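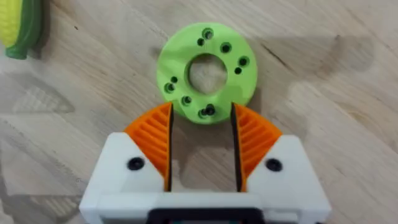

Green ring on a wooden table.

The Grirkton Inheritance
September 2018 | by Hiyori Kamata

Aunt Stavov left me 84 jars of plum jam and a letter forbidding me to eat any before December. I lasted 3 hours.

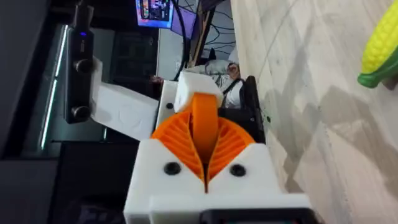
Najafi wrote to say that the colour alone should have warned me, and that jam doesn't fizz.

I rang the lawyer. He coughed, and asked how many were left.
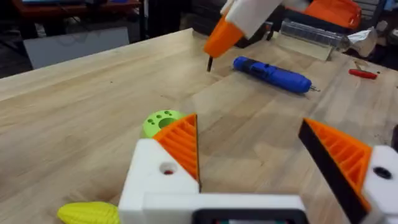 Filed under: SHORT FICTION

"Eighty," I said. He offered me 50 dollars for the lot.

We use cookies. Accept | Manage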